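Drumham Building Services
Ticket 178
Location: Mezzanine, white table by the railing
Category: Furniture / Lighting
Priority: Low
Opened by: Orathai Boonchu
Assigned to: Hnat Dmytriv
Status: Closed, one item moved to electrical

Reported problem

Two items, logged together as they concern the same area.

1. The cover on the white table creeps toward the railing when clothes are folded on it. Starting from an even overhang, the drop on the railing side is 3 inches longer after one stack of sweatshirts. Anything set down on the cover travels with it. The dish that stays on the table has been put back in the middle twice.

2. One ceiling tube buzzes. It is steady, starts a few minutes after switch-on and can be heard from the stairs.

Steps already tried by the requester: cover turned around, cover shaken out, table wiped underneath, lights off and on. No change on either item.

Entry 1, Hnat Dmytriv

Checked the table for level. Long direction is fine. Short direction is low on the railing side. Feet are tight, so the slope is either the floor or a worn pad. Pushed on the tabletop with both hands, no rock.

Reproduced the creep with a fleece blanket and then with a T-shirt. The blanket moves the cover on every fold. The T-shirt moves it very little. Heavy, napped fabric grabs the cover and takes it along when the folder pulls toward the body. Bunching the piece up first and opening it out on the table is worse than laying it down flat. Holding it clear of the table until it is shaken out does not move the cover at all.

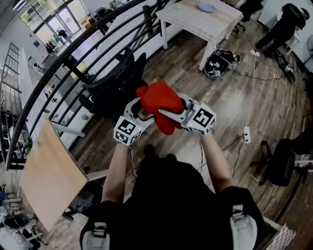
Oana Furtună: Is the cover just lying on the table, or is there anything between the two? We had the same creep on the long table downstairs and it stopped when a rubber underlay went in. Clips alone did not hold there, they popped off at the corners whenever someone leaned on the edge.

Entry 2, Hnat Dmytriv

Nothing between them. Bare cover on a smooth top. Downstairs underlay is a Grumer mesh type, cut to size. There is an offcut in the storeroom but it is 10 inches short for this table. Laid it in anyway, centered, for a test.

Result with offcut: blanket, no movement over the middle. Movement still present at the end without underlay. Conclusion is that a full-length piece will do it. Ordered one.

Regarding the slope: swapped the pad under the low leg for a thicker one. Level now reads true in both directions. Creep without the underlay is less than before but not gone.

Entry 3, Abhishek Sandhu

Took the lighting item. Switched on at 7 in the morning with nobody upstairs and waited. Buzz began after four minutes. Walked the length of the room to place it. Easy to mistake for the air vent unit, which sits right beside the nearer tube, and the beams carry the sound. Vent off at the panel: buzz continues. Vent on, lights off: quiet apart from air noise. It is the light. 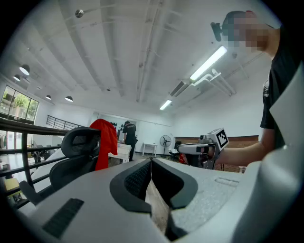
Lighting: findings

Tube reseated in its holders, no change. Tube replaced with a new one of the same type, no change. Fitting cover and end caps are tight. That leaves the ballast. Part is a Rurnier, stocked by the electrical contractor and not by us. Needs the tall ladder and the circuit isolated, so it goes out as its own job. The light is safe to use until then.

Entry 4, Hnat Dmytriv

Underlay arrived Tuesday. Trimmed half an inch inside the table edge all the way around so it does not show. Cover put back over it, dish back on top.

Repeated the folding test: blanket, T-shirt, two sweatshirts, a bath towel. No measurable creep. Sweatshirts folded from both long sides, same result.

The chair is better kept on the railing side. A garment waiting its turn can hang over the backrest, which leaves the whole tabletop for folding.

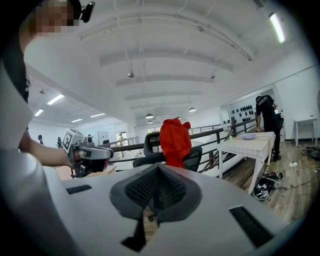 Attachment 3: checkered cover on the table, chair with hoodie, railing behind.

Entry 5, Zaid Hourani

Used the table for a full load of fleece. Cover stayed put. One question: can the underlay be washed with the cover?

Entry 6, Hnat Dmytriv

No. Lift it out, wipe with a damp cloth, dry flat. Do not hang it over the railing, it stretches. Cover can go in the machine as usual.

Resolution

Item 1: full-length underlay fitted, leg pad replaced. Closed.
Item 2: ballast replacement passed to the electrical contractor. Track under the new job.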